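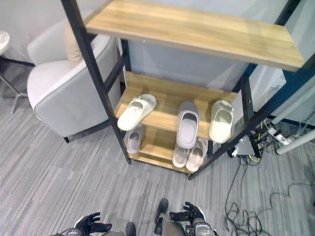 How to Test a Robot on a Shoe Rack

Can a machine tidy the front hall yet? Partly, and slowly. A rack of slippers is a fair way to find out, and you can set one up in an afternoon. These steps follow the Zakdale home chores sheet, with a few changes of our own.

What you need

An open rack with at least two levels you can reach from the front. Slides or slippers in pairs, in more than one colour. A phone timer and a notepad.

1. Place the rack

Leave clear floor in front, enough for the robot to stand square to the shelves. Move loose cables out of its walking path before you power up. The lowest level is the hard one, as the hand has to go in under the shelf above.

2. Set the slippers

Start with every pair upright and side by side. Once the robot can handle that, tip one slipper on its side and leave its mate alone. Judge the upright one separately. A strap facing up gives the fingers something to hook, and a strap facing sideways often doesn't.

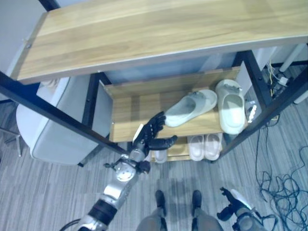

Mint-green pair on the shelf under the bench top, one slipper on its side and one upright.

3. Run it

Let each try go for 75 seconds, then stop it. Score a slipper as done only if it's on the board, sole down, and the hand has let go. Don't help. Our log has 243 tries, and 77 of those needed no second grasp - nearly all of them upright slippers.

4. Check the close view

The head camera tends to lose the slipper behind the hand. Save the wrist recordings as well and go through them for the moment of contact.
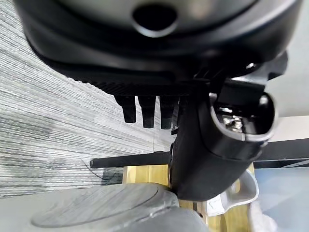 5. Reset between tries

Put the slippers back to the same marks. Masking tape on the shelf edge works. Bring the arms to their rest pose and look over the fingers and wrists before the next run. Change the layout after 6 tries, or you'll only be testing one position.

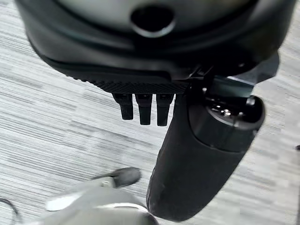 R. Kelmendi
Test bench editor, Katden

If your scores bounce around, check the rack first. Ours crept back on the carpet a little with each knock, and we didn't catch it until July. For a tougher version, mix up the pairs and ask for them to be matched by colour. We haven't had a full rack finished without help, so for now I'd still put my own slippers away.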